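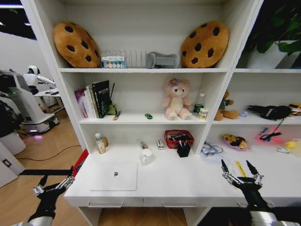 How often does the tank need emptying?

Once a day in a damp room, less once the place has dried out. Machine stops itself when the tank is full and a red light comes on.

Vultis 12 Dehumidifier
Item no. 1035
In stock at Imcombe, collection or delivery

Small compressor dehumidifier for bedrooms, box rooms, flats with no outside drying. Takes up to 12 litres a day in warm wet air. You'll get less in a normal British bedroom in February, every maker's figure is the same in that respect, so don't buy on the litres alone.

What you get
Dehumidifier, with castors fitted
Drain hose, short one
Spare filter
Instruction leaflet (the print is tiny, we can email a bigger copy)

Weight 9 kg empty. Carry handle folds flat into the top. Mains lead comes out low at the back, left hand side.

Controls
Dial for humidity, button for fan speed, button for timer. That's it. No app. Dial goes from dry to damp, start it in the middle and leave it for a day before you fiddle. Laundry setting ignores the dial and runs flat out till the timer ends, so set the timer.

Where to put it
Middle of the room if you can, a hand's length off the wall if you can't. Windows shut. Internal doors shut too unless you want it doing the whole landing. Not in a bathroom, the casing isn't rated for splashes. Not in an unheated garage either, the coil ices up and it spends half its time defrosting. For garages see the Lemik desiccant model, different machine, dearer to run, happy in the cold.

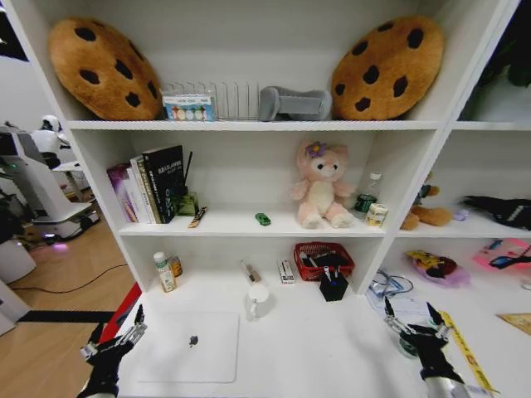

Mould on the backs of furniture is what most people ring us about. Usually an outside wall, usually something pushed hard up against it. Pull the furniture forward a bit, wipe the wall down, then run the machine on the middle setting. Paper and fabric hold on to moisture longer than the air does so go by them and not just by the dial. Upright books like the row on the middle shelf want a finger of space behind, and big plush cushions like the cookie ones up top are worth turning round now and then. Don't aim the outlet straight at books, too much dry air too quickly and covers start to curl.

Noise
Low fan is fine for most sleepers. High fan is not. Beathag Carnegie in our shop runs hers on the landing overnight with the bedroom door ajar and says she's stopped noticing. There's a click when the compressor cuts in, all of them do it.

Cleaning
Filter slides out of the back, no tools. Vacuum it or rinse it under the cold tap, let it dry fully before it goes back. Wipe the tank with washing up liquid. Don't use bleach, it clouds the float and then the full light sticks on.

Returns and faults
Stand it upright for a few hours befor switching on, espcially if it came by courier on its side. Still nothing? Check the tank is pushed right home, then ring and ask for Jianguo Xie in repairs. Spare filters and longer drain hoses kept at the Imcombe counter, quote item 1035.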